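Nellolbridge Study Center for Religion and Public Life
Reading Room and Special Collections
Inspection Checklist with Comments - September

Scope: Room 101, Room 321 and the connecting corridor. Items are marked Satisfactory, Action Required or Not Inspected. Comments are binding on the department named.

1. EXITS AND CORRIDORS

1.1 Main exit unobstructed. Satisfactory.
1.2 Corridor exit unobstructed. Action Required.
Comment: Boxed copies of the partition pamphlets were stacked against the door on arrival. They were moved during the inspection. Acquisitions must find another holding place for new deliveries.
1.3 Exit signs lit. Satisfactory.
1.4 Evacuation plan posted at reader height. Satisfactory.

2. SHELVING AND LOADS

2.1 Fixed shelving anchored to wall. Satisfactory.
2.2 Mobile shelving brakes. Action Required.
Comment: The brake on the bay holding bound newspapers on the communal question does not hold under load. The bay is closed to readers until it is repaired. Staff may retrieve volumes with a second person present.
2.3 Oversize volumes stored flat, no more than 6 high. Satisfactory.
Comment: Corrected from the previous inspection.
2.4 Step stools, rubber feet intact. Action Required.
Comment: 2 stools withdrawn from use. Replacements are to be requested through Fluvum.

3. FIRE AND ELECTRICAL

3.1 Extinguishers in place and tagged. Satisfactory.
3.2 Microfilm readers, cords and plugs. Satisfactory.
3.3 Portable heaters. Action Required.
Comment: A heater was found under the desk in Room 321. Personal heaters are not permitted in any room holding printed material. Readers who find the room cold should bring a sweater or speak to the desk.
3.4 Smoke detectors tested. Not Inspected.
Comment: The Prendetti contractor tests these on a separate schedule. The report is to be attached when received.

4. COLLECTIONS ENVIRONMENT

4.1 Temperature and humidity log kept daily. Action Required.
Comment: Tuesday entries are missing from the log for Room 101. The desk supervisor is to assign the task by name.
4.2 Signs of insects or mold. Satisfactory.
4.3 Water pipes above shelving. Satisfactory.
Comment: An old stain near the missionary tracts was checked again and has not spread.

5. READERS AND EVENTS

5.1 Room capacity posted. Satisfactory.
5.2 Seating plan for the Tu lecture series on faith and nation. Action Required.
Comment: The plan submitted allows up to 101 seats but leaves no center aisle. A revised plan is required before the first lecture.
5.3 Coats and bags kept off aisles. Satisfactory.

Items marked Action Required will be reviewed at the next inspection.

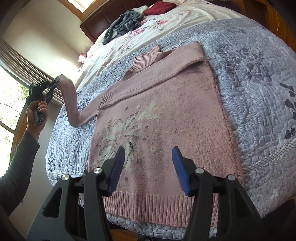 Pink turtleneck sweater with floral design, laid on a quilted bedspread.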